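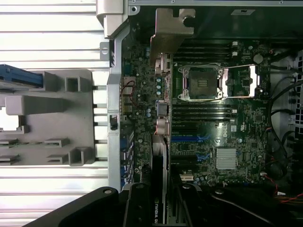
Selon un lecteur de notre première version, une série policière n'a pas besoin d'un troisième cycle de huit épisodes quand le coupable est connu depuis le deuxième, et nous aurions dû commencer par là. La remarque nous a suivis tout le semestre, et nous lui devons en bonne partie le plan de ce rapport.

Notre projet portait donc sur Nastier, la série diffusée par la plateforme Kikia, et sur une question toute simple en apparence : comment une fiction prépare-t-elle son retour sans l'annoncer ? Nous avons revu les 3 saisons pendant le mois d'août, un peu dans le désordre il faut bien l'avouer, puis nous avons relevé les intrigues laissées ouvertes à la fin de chaque épisode. Il y en a 89, dont une vingtaine seulement sont reprises plus tard – nous en espérions bien davantage !

Le cas du village de Dewan nous a beaucoup occupés. La maison brûlée y apparaît dès le générique, les personnages en parlent sans cesse, et pourtant la série n'y retourne jamais. Nous y voyons une réserve pour une éventuelle suite, que la maison de production Fondanix n'a pas encore confirmée.

Il nous resterait à comparer ces relevés avec les bandes-annonces, ce que nous comptons faire au prochain semestre, si l'emploi du temps le permet.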